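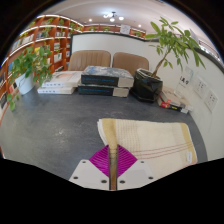
1. Introduction

This report covers my major project for the second-year unit in music production. The task was to record, mix and release a short work by a local artist or group, and to report on the process. I worked with Drarkholm, a four-piece folk-rock band (two guitars, bass and drums, with two of the members singing). The result is a five-song EP called Dawber. I was recording engineer and mixer, and shared the production decisions with the band.

The report was submitted on Nov 5, 2022. Recording took place in July, over the mid-year break, when the campus studio was free for longer bookings.

My aims were to record the basic tracks live with all four players in the one room, to keep overdubs to a minimum, and to have the EP finished inside a budget of 2,000 dollars. The band had recorded once before, building songs up one instrument at a time to a click track, and were unhappy with how stiff it sounded.

2. Background

Before the sessions I listened to a number of folk-rock and country records that were tracked live. What they had in common was a fair amount of spill between microphones. The drums can be heard in the vocal mic, and the acoustic guitar can be heard in the overheads. Textbooks mostly treat spill as a fault to be reduced, but on these records it seems to be a large part of the sound. It also limits what can be fixed afterwards, as a wrong note from one player will be present on several tracks.

I also read back over my notes from first year on phase and the three-to-one rule, and used these when planning the layout.

3. Venue and equipment

Two rooms were considered. The campus studio has a good desk but the live room is small and heavily treated, and the drums sounded boxy in it. The second option was Ivham Hall, a weatherboard hall with a timber floor and a high ceiling. We did a test recording in both and the band preferred the hall. I agreed, although it meant carrying everything in and recording to a laptop through a 16-channel interface.

The drums were set up at the stage end, facing down the hall. The bass amp went in the kitchen with the door shut, and the bass player stood with the others on headphones. The guitar amps were placed on chairs facing away from the kit. The singers stood in the middle of the floor, with the null of each vocal mic pointed at the drums.

Microphones on the kit were a pair of small-diaphragm condensers overhead, a dynamic on the snare and another on the kick. A single large-diaphragm condenser was put up as a room mic. It was meant as a backup and ended up being used in every mix. 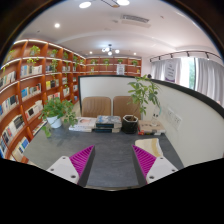 4. Recording

We had the hall for four days. The first was spent on setting up and getting levels, and took longer than planned due to a hum in one guitar amp. This was traced to a power board shared with the lighting and went away once the amp was moved to another circuit.

Over the next three days we recorded 27 full takes across the five songs. No click was used. I noted the tempo of each take by tapping it out during playback, and the band stayed closer to a steady tempo than I expected. The title track does speed up in the last chorus – the drummer wanted to redo it, but the others liked it and it was kept.

The slow song, Nirkberg, was the hardest to record. At low volume the rain on the roof could be heard clearly in the room mic, and we had to stop twice. The version on the EP is the second-last take, with a few seconds of light rain under the opening guitar.

Overdubs were limited to harmony vocals on three songs and a tambourine on one.

5. Mixing

Mixing was done in the campus studio. I started each mix from the overheads and room mic and brought the close mics up underneath. This was the reverse of how I had worked in first year. It gave a more natural drum sound, but the lead vocal was hard to place on the louder songs, as turning it up also turned up the cymbals.
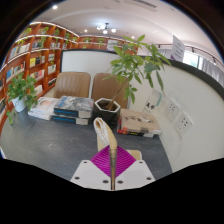

I tried a gate on the vocal and then an expander, and both made the cymbals come and go in a distracting way. In the end I automated the vocal level by hand, phrase by phrase, and took out a little of the top end between lines. A high-pass filter at 100 Hz went on both vocals and both acoustic guitar tracks. Very little compression was used apart from the bass and the mix bus.

The first mixes went to the band for comment. Their main request was for less reverb, which I accepted. The hall was already on the recording and I had added more out of habit.

6. Release and costs

The EP was put out digitally and on a run of 100 CDs for sale at shows. Hall hire, mastering, and pressing and printing were the main expenses, and the project finished under budget. The band's target was 1,000 streams in the first month. They fell short of this, although the CDs sold well at the launch.

7. Evaluation

The live approach suited the band and I would use it again. The main weakness is the lead vocal on the opening song, which sits too far back. A tighter pattern mic, or moving the singers another few metres from the kit, would have helped. I should also have recorded a proper test at full volume, as ours was done with the drummer playing softly.

My session notes were patchy on the second day and I lost most of a morning later working out which takes went with which comments. For the next project I will write up the take sheet as each take finishes, and back up to a second drive at lunch as well as at the end of the day.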